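Section 4. Setting Up a Home Repair Kit

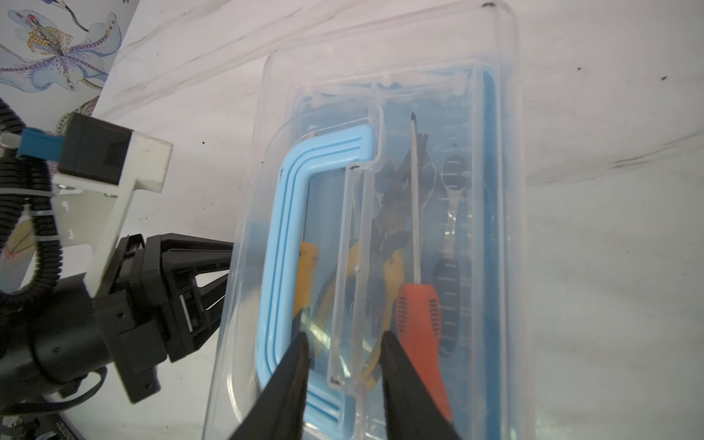

Kits sold as "complete" rarely are. The shop sheet that comes with most of them promises 68 household jobs, and Fulgencio Quintana, who wrote the first version of this guide, got stuck on the list before he reached the second page. Treat any number printed on a package as advertising until you have tried the jobs yourself.

This section covers choosing, checking and storing the basic tools. Wall fixings are in Section 5. Revised 6/4/20.

4.1 Before you buy

1. Write down the repairs you have done in the past year. Leave out the ones you meant to do.

2. Next to each repair, write the tool you used. If you used a butter knife, write that too.

3. Buy for that list only. The Vanden catalog has 467 hand tools in it and you will be tempted by the page of ratchets. Most apartments have no use for a ratchet.

Note: Price tells you less than the stores suggest. Jonalyn Sebastian compared a Sarmiento screwdriver with one from the bargain bin in May and both tips rounded off on the same stubborn hinge screw. The screw may have been at fault. We still would not pay triple.

4.2 Checking each tool

1. Open and close anything with a pivot several times. It should move without grinding and without side play.

2. Hold pliers up to a window with the jaws closed. A little light near the joint is normal on many pairs. Light at the tips means they will not grip thin wire.

3. Twist the handle of each screwdriver while holding the shaft in your other hand. If the handle turns on the shaft, return it.

4. Extend the tape measure fully, lock it, and check the end hook. The hook is supposed to slide a little. People return perfectly good tapes over this.

CAUTION: Soft grips are for comfort. They do not protect you from electric shock, whatever the color. Turn off the power at the panel and test the outlet before you put any tool near it.

4.3 Storing the kit

1. Pick a dry shelf inside the home. Garages and under-sink cabinets are where tools rust.

2. Put the tools you reach for most on top. Molded trays look tidy on the day of purchase, but they hold only what the maker sold you – replacements often do not fit the slots.

3. Wipe metal parts with a lightly oiled rag twice a year. Bristard sells a special cloth for this. An old T-shirt does the same work.

4. Keep blades closed or capped, and keep the whole kit out of reach of children.

Note: Moisture packets are often recommended. We have seen no difference with or without them over 10 months on an indoor shelf, though Lucía Cantero lives near the coast and swears by hers.

4.4 Adding to the kit later

Wait until a job has beaten you twice. Then borrow the missing tool, and buy it only if you find yourself asking for it again. For power drills, see Section 6 before spending anything.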